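Ticket 637: drawer task success drops when the plant is in the scene
Opened by: Jean MacRitchie
Project: Pistia (sim eval)
Status: open

Okay, picking this back up after lunch. Quick recap for Heiðrún, who asked what on earth I'm doing to the eval: I'm checking whether our clutter score really predicts policy failures, or whether it's just counting objects and getting lucky. I ran 3000 episodes on Clustar overnight with the same checkpoint and only shuffled the props. Episode 1218 is the one bugging me.

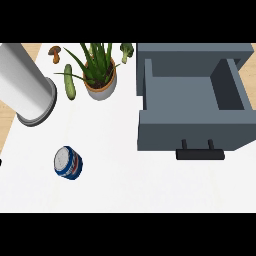 The clutter score rates this layout as easy, and the policy still stalls before it goes for the can. My first guess was the drawer, so I reran it closed. Same stall! Then I looked at where things sit. The can is off on its own with loads of bare counter, but the aloe leaves stick out above the cucumber, right near the arm. Our score only uses object centers, so it has no clue those leaves spread that far.

Tried so far:
- new seed, no change
- plant removed, stall gone (yay)
- plant back in, cucumber removed, stall is back

So I'm pretty sure it's the leaves. I swapped centers for full mesh outlines on my branch and the score now flags 1218 as hard, like it should.

Heiðrún Hjaltested: Nice. Does it slow scoring down?

Jean: A bit, yeah. I want 2 more full runs before I merge, and I still have to redo the correlation plot.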